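The Vostar went first. Milagros Lagman had drawn the long straw, or the short one, depending who you asked, and she wanted it over with before lunch.

Two grippers. One arm. One afternoon, and then an email upstairs saying which. Fudeo would buy 40 of whichever she picked and she would hear about it for years if she picked wrong.

The Vostar had hard fingers, quick, a nasty snap to them when they shut. The Jillau was soft. Slow. Closed like somebody thinking it over. Tan, who paid for things, liked the Vostar because of the video. Everyone liked the video.

"Have you started?" Tan at the door, coat still on.

"Started."

"And?"

"And go away."

He went. She heard him stop at the kettle. Next room, thin wall, he was humming.

She ran the routine. Down, close, up, across, open. Down again. The old clock over the door had 1892 painted on its face and had never once been right, so she kept time off her phone, and the phone was on nine percent. Charger at home. Of course it was.

Sponge, fine. Cloth, fine, then not fine, then fine. She wrote it all down in pencil becuase the spreadsheet kept logging her out. The Vostar got the fork on the first go and she was annoyed at how pleased she felt. Then it went for a cup and the cup went over. She set it up again. Over. She moved the approach up a touch, slowed it. Stayed up, that time.

Was that the gripper or was that her?

Change over. Four screws, one of them stiff. She ate half a sandwich with the hex key in her other hand. The Jillau on, cable in, zero it, zero it again, the controller sulking about a limit she hadnt touched. Off and on. All right. Good.

September light going already, or only cloud. She didn't look up to see.

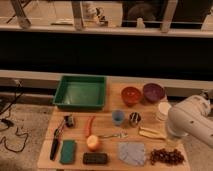
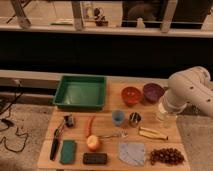
Her father had sorted fruit for a living, thirty years on a belt, and he'd never have let her in the shed with a thing like this. He used to come home and sit with his hands open on his knees. She hadn't thought about that for ages. You hold it till it stops trying to leave, he said once, when she asked how, and it had made no sense to her at ten and she'd gone back to the telly. Now she had a round peachy thing lying at one end of a thin silver fork and a number to type in for how hard to squeeze, and she sat there with her finger over the key. He would have known. Wouldn't have been able to tell her, but he'd have known. She put in a low one. Then lower.

"Well?" Tan again, no coat now, two mugs.

"It's slower."

"How much slower?"

"Does it matter?"

"It's 3000 more, Milagros. With the mounts. So yes, a bit."

She took the mug. Too much milk. He stood beside her and for once didn't say anything, and she pressed go.

Down. The soft fingers came in, stopped, came in a little more. Tan had his mouth slightly open. She noticed she was holding her own two hands out over her knees, palms up, tea balanced god knows where.

"Come on," she said, to the arm or whoever.

It lifted.

The phone died on the desk with its little buzz and she missed the time.

"Do it again," Tan said.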